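El idioma de la herencia

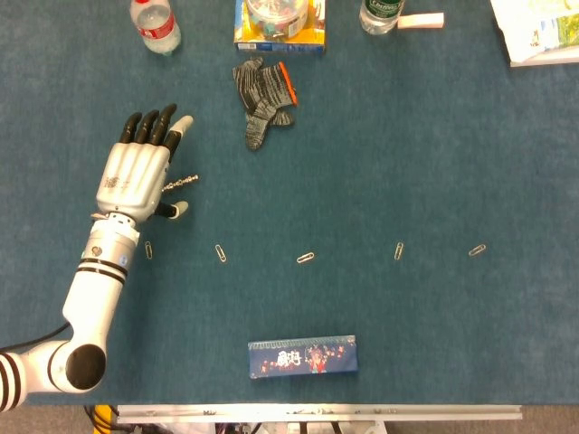

Una mano plateada, abierta sobre la mesa verde azulada.

Mi tía Ketsara Sukprasert dejó al morir 117 cartas, una casa en Kelside y la obligación, ante notario, de que sus sobrinos aprendiéramos a bailar el tango antes de tocar un céntimo.

El notario, señor Bhuiyan, leyó la cláusula dos veces. La segunda, con placer.

—¿Y quién decide si hemos aprendido? —preguntó mi primo Osus, que cojeaba desde la infancia siempre que había que mover muebles.

—Yo —dijo Bhuiyan, y se alisó un bigote que hasta entonces me había parecido honrado.

Empezamos en abril, en el salón de la academia Kurnitz, sobre un parqué que crujía en tono de reproche. El profesor nos miró los pies como quien mira una gotera. A mí me tocó de pareja Osus. Él quería llevar; yo también. Avanzábamos poco y de lado.

A las cinco semanas nos examinaron. Bhuiyan vino con zapatos de charol y una señora que no presentó. Pisé a mi primo en el primer giro y él me insultó con bastante ritmo. Aprobados los dos.

La herencia, descontados los impuestos, las clases y los honorarios del notario, ascendía a 91 euros. La casa era alquilada. Las cartas eran todas de Bhuiyan, y en la primera le pedía a mi tía que le concediera un baile.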